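What the second lot of money is for

I've had a spreadsheet open since seven this morning and I'm having a wonderful time, so apologies in advance if you came for something livelier. June is when the Steltham grant folks want our equipment plan for the coming year, and for the first time I get to write one after living with the gear instead of guessing from catalogues.

Last year's plan was one line with a very large figure on it (the humanoid) and a sort of hopeful shrug underneath. Everybody budgets for the robot! It's the bits that hold it up, feed it and give it something to do that I left out, and I spent most of the autumn going cap in hand for them. 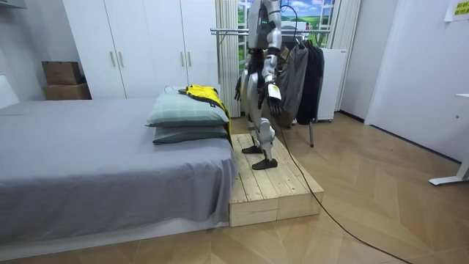 Timber was my biggest miss. I put down nothing for it, and then found out how much of a bedroom task comes down to where the feet are. A mattress is low and soft and our machine likes to work with its hands a bit below the chest, so I priced up a metal stage from a theatre supplier, went pale, and drew a pine one on the back of an envelope. Stacked beams underneath, planks laid side by side on top, the whole thing pushed right against the bed and level with the mattress, near enough. With the feet staggered the way they are there, one back and one close to the front edge, you can see why depth matters more than width. If you're planning your own, spend on depth. The lumber and fasteners came to $1,642, including the delivery, and it's my favourite purchase of the lot.

Next on the new list is cable management. The black lead comes off the platform and wanders across the parquet, and I'd like a proper floor channel for it, the flat rubber kind with a lid. I have quotes from two places. Mangubat is cheaper per metre but only sells long rolls, and Adell will cut to length and throw in the end caps. I'm leaning Adell. I know, end caps. You get excited about odd things in this line of work.

Then soft goods, which I've given their own heading this year. Sheets, pillowcases, jackets, hangers. Last year I bought them out of petty cash and the receipts were a disgrace. The new plan has 5 sets of bedding in different colours and weights, because a plain grey sheet teaches you a lot about plain grey sheets and then you want a stripe. Same with coats. Bright colours, dark colours, slippery linings, stiff zippers. A second-hand shop does beautifully for these and I'd sooner put the savings into spare fingers.

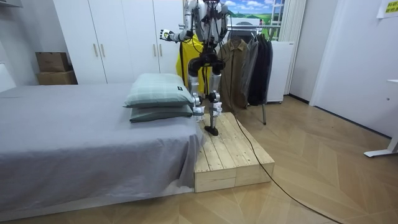 Prurkness Home Robotics Group / Planning & Equipment

Spare fingers, yes. Hands are where the money goes after the first year, and I'd tell anyone starting out to set that line before they set the one for the robot. With an arm held out past the pillows like that, the hand is the part that meets everything first. I've asked for 4 complete finger sets plus one whole spare hand, and if they trim us, the spare hand goes and the fingers stay.

A few smaller things are still floating around the bottom of the sheet:

Adhesive labels for the joints, the good cloth ones.
A second clothes rack, taller.
Sandpaper and a tin of clear finish for the planks. I like them raw, but I've also had the splinters.
Floor protection under the platform. Herringbone is lovely and I don't want to be the one who pays to relay it.

Lead times are the other column I've added. Hand parts are at 6 weeks, so they get ordered the morning the money lands, and the bedding can wait until whenever I'm next near a shop. If you've bought floor channel from either of those two, please tell me how the lid holds up to a desk chair rolling over it. I'm sending the order form in before lunch.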